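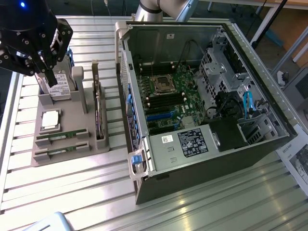 Hard drive and CPU in the parts tray.

Grelholm phishing mail set, read me first

Version 2. Last changed Thursday, April 19, 2018.

Grelholm is a small collection of phishing messages and ordinary office mail, put together so that people who write mail filters have something to test against. Please read this page before you quote a score from it. Version 1 was quoted a good deal, mostly by people who had plainly not opened the files.

What is in it

Two folders, one called bait and one called plain. Each message is a text file with its headers left on. Attachments have been taken out and replaced by a line giving the file type. Links are kept as text but broken on purpose, so that a stray click goes nowhere. The file labels.csv gives the folder, the language and the month of arrival for every message.

Where it came from

The bait folder came from a reporting mailbox at Rurken, where staff forward anything they don't like the look of. That means it holds the phishing that people noticed. The good stuff, the kind that gets past a tired person on a Friday afternoon, is missing by definition. I have yet to see a public set that gets round this, whatever the front page claims.

The plain folder was given by staff who agreed to it, with names and addresses swapped. It is dull mail about rooms, invoices and leave. Nearly all of it is in English.

Labels

Each message was read by 2 people. Where they disagreed, a third reading settled it, and the column "disputed" is set to yes. Do look at those. Several are marketing mail so pushy that I am still not sure which folder they belong in.

What it is not good for

Training anything large. Claims about "stopping phishing". Comparing paid products, which was tried with Biltano last November and told us only that Biltano blocks mail with the word "invoice" in it, wanted or not.

A filter that does well on Grelholm does well on Grelholm. Before you believe more than that, take 200 messages from your own mail, label them by hand and run it again.

Known faults

Dates in 3 of the header blocks are wrong and have been left alone.
Some swapped names turn up in the wrong gender halfway through a thread.
The Akyol import script drops accents. Use the plain text files if that matters to you.

Terms

Free to use and pass on with this file included. Don't try to work out who wrote the plain mail. Requests to be taken out go to the address in CONTACT.txt and are dealt with in the next version.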